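FLONBY ADMITS ITS GRIPPERS WOULD NOT LET GO, AND SAYS WHAT IT HAS DONE ABOUT IT

For release: October

Flonby, the maker of hand-held grippers and the software that learns from them, today publishes the findings of its review into the release fault in its Plideo line. The short version is that a gripper has two jobs, and for a good part of the summer ours could be relied on for one of them.

Customers who have been holding on for this statement will appreciate how the grippers felt.

The fault is easy to describe. An operator closes the jaws on an object, moves it, and opens the hand. In an affected Plideo the jaws stayed shut for up to six seconds after being told to open, and then opened all at once. By that time the operator had often started to do something sensible, such as looking at the jaws from close up. Flonby has received 27 reports of late release. Most ended with a dropped tool and a few words we have left out of the published version. Two ended with a pinched finger. Neither injury needed more than a plaster, but both should have been prevented and we have apologised to the people concerned.

We would like to say that the fault was found by our own checks. It was found by Itzel Palacios, who runs the handling tests at Metwally, one of our longest-standing customers. She wrote to us three times. Our first reply thanked her for her interest in the product. Our second asked whether she had tried turning it off and on again. The third was a telephone call from our managing director, and we are told it was a good deal shorter on her side than on his.

"I wasn't angry about the gripper," said Ms Palacios. "Things break. I was angry about the second email."

The cause turned out to be a piece of timing in the control software, version 2164, which we sent out in the spring to stop the jaws from twitching when the cable was tugged. It did stop the twitching. It did so by ignoring small changes in the signal for a moment, and when an operator worked slowly and carefully, as our own handbook tells them to, the software took the opening of the hand for a small change and ignored that as well. People who snatched and flung were hardly affected. Our demonstrators, we have since learned, snatch and fling.

Géza Szilágyi, head of engineering, led the review. His team went back to the tabletop work the grippers were sold for and did it at the pace customers do it: kitchen tools and metal stands, one gripper in each hand, long-handled things picked up and put down again until the people doing it were thoroughly tired of them.

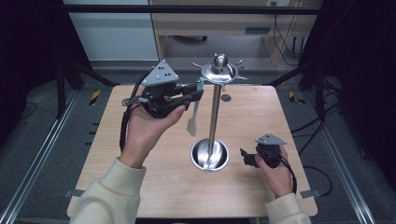

Issue 13

Slender handles matter to the story. The green spatula-like tool held in the larger gripper is the sort of object that brought the fault out most often, being light enough that the jaws barely feel it. With something heavy, the load pulls on the jaws and the software notices that life is going on. With something light it had very little to go on and took its time.

"We had tested the release thoroughly," said Mr Szilágyi. "We had tested it with a block of steel, very fast. If any customer had been in the business of moving blocks of steel very fast, they would have had no complaints at all."

The review also looked at how reports reach the people who can act on them. At Flonby they went to a shared mailbox. The mailbox was looked after by the sales department, who filed the messages under "feedback, general". Darren Heywood, head of sales, has asked us to record that the folder was kept in very good order.

What we have done:

Version 2164 has been withdrawn. Please stop using it. If your Plideo shows that number at start-up, unplug the gripper and leave it unplugged until the new version has been loaded.

The new version opens the jaws whenever the hand opens, at any speed. The twitch when the cable is tugged has come back. We have decided that we can all live with the twitch for the time being. Operators may like to leave some slack along the forearm.

Every Plideo will be fitted with a manual release on the side of the body. It is a lever. It contains no software of any kind. The part is made by Roketti, who were surprised to be asked for something so simple and charged us accordingly.

Safety reports now go straight to engineering, and are answered by a person who is able to hold a gripper while reading them. Ilona Bognár has taken on this work and has the authority to stop a software release. She has already used it once, and the release in question was not missed.

Owners do not need to send their grippers back. Lever kits will be posted free of charge, with a screwdriver, to every registered customer. Those who bought second-hand should get in touch and will be treated in the same way. Until the lever is fitted, we ask operators to keep their free fingers away from the jaws, to put the gripper down if it does not open at once, and to resist the very natural urge to give it a shake.

Recordings made with the affected version are still usable, with care. The late release shows in the data as a pause with the jaws shut and the hand open, and customers who are teaching a machine from these recordings should remove the pauses first. One customer did not, and now has a robot arm that waits politely before letting go of anything. We are helping them to talk it out of this.

Botond Boros, managing director of Flonby, said: "We sold people a hand that wouldn't let go, and then we didn't let go of the idea that it was their fault. I'm sorry on both counts. I've had the lever on my own gripper for a month and I've grown very fond of it."

The full report is available on request from the Flonby press office, as are the three letters from Ms Palacios, which she has kindly allowed us to reproduce. Our replies are included at her insistence.

Notes for editors

Plideo is a hand-held gripper for recording tabletop handling tasks. It is sold singly and in pairs.

Mr Szilágyi and Ms Bognár are available for interview. Mr Heywood is available to discuss filing.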